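Section 5. Setting Up a Results Feed for Election Night

Barasa will draw a projection from almost anything you give it, including a feed that is wrong. Read this section with that in mind. It covers connecting a count feed, setting thresholds, and deciding when a projection may go on the public page. Installing the program and adding users are covered in Section 3.

Before you start

You need an editor login, the official list of districts, and the final vote totals from the last comparable election. You also need a second person with an editor login. The program will let one person enter and approve the same number if the two-person rule is switched off. Leave it on.

The Brillance map add-on is optional. It makes small leads look like big ones in large rural districts, and we don't suggest using it before half the districts have reported.

5.1 Connect the feed

1. Open Feeds and choose Add Feed.

2. Paste the address supplied by the election office. If you were given two addresses, enter the second one under Backup. A backup copied from the main feed is no backup, so ask who runs it.

3. Set the refresh time to 5 minutes. Shorter settings are offered, but few election offices update faster than that, and some will block you for asking too often.

4. Choose Test. A green check mark means only that a file arrived. It says nothing about what is in the file.

5. Open the file with View Raw and compare three districts against the official list, by name and by code. Pick at least one with an accent or a hyphen in its name.

Note: Feeds sent through Drernar sometimes label postal ballots as "late." Barasa reads "late" as a correction and subtracts the earlier figure. Map the label by hand under Feeds, Labels before the first count comes in.

5.2 Load the old results

1. Open Baselines and choose Import.

2. Select the totals from the last comparable election. If district lines have moved, tick Boundaries Changed. The program then estimates the old vote inside the new lines. Treat these estimates as guesses, whatever the decimal places suggest.

3. Type a source note. The field accepts a blank entry. Please don't leave one.

4. Choose Lock Baseline.

Caution: Unlocking the baseline during a count redraws every past projection and keeps no copy of the earlier ones. If a reader later asks what your page showed at 9 p.m., you won't be able to say.

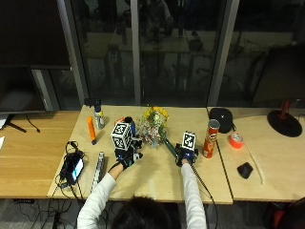
At the work table, right hand holding a green stick angled toward the flowers.

5.3 Set the threshold and the margin

Where parties must pass a minimum share of the vote to win seats, the projection can swing hard on a handful of ballots. The default settings hide this.

1. Open Rules and enter the legal threshold as a percentage. Take the number from the election law, and ignore the drop-down list of countries, parts of which have not been checked since December.

2. Under Near Threshold, enter 2. Any party within two points of the line will appear with a striped bar and no seat count.

3. Under Minimum Count, enter the share of the vote that must be in before any seats are shown. The factory setting is 8 percent. In our view that is far too low for a country where cities and villages vote differently and report at different times. Agree on a higher figure with your editor and write it down.

4. Choose Save Rules, then sign out and back in. Check that the figures stayed. Two testers, Oluwaseun Igwe and Josphat Rashidi, found that version 3 dropped the Near Threshold value on the first save. The fix is supposed to be in the current version.

5.4 Exit polls

Exit polls can be loaded under Feeds, Polls. A sample of 2000 voters may be useful for the national vote. It tells you very little about a single district, though the program will happily print a number for one.

1. Enter the poll's name, sample size and closing time.

2. Set Blend with Count to Off. With this setting on, readers see one bar and have no way to know how much of it was counted and how much was asked.

3. Set Release Time to the legal end of voting in the last district to close. Check for time zones.

5.5 Rehearse

Run a full rehearsal with old data. Promach sells a rehearsal pack, but its made-up feed never breaks, and yours will. Unplug the main feed partway through and see whether the backup takes over. Then enter one district with more votes than voters. Barasa should hold it and show a red flag. If the figure goes straight to the page, stop and call support before going any further.

Each rehearsal must be signed by both editors on the Approvals page. A typed name counts as a signature here, which is a weak check, so keep a paper copy too.

Section text by Tamunoemi Lawal, checked by Kayode Isah. Last changed Sunday, June 21, 2020. For what to do when a projection has to be withdrawn, see Section 6.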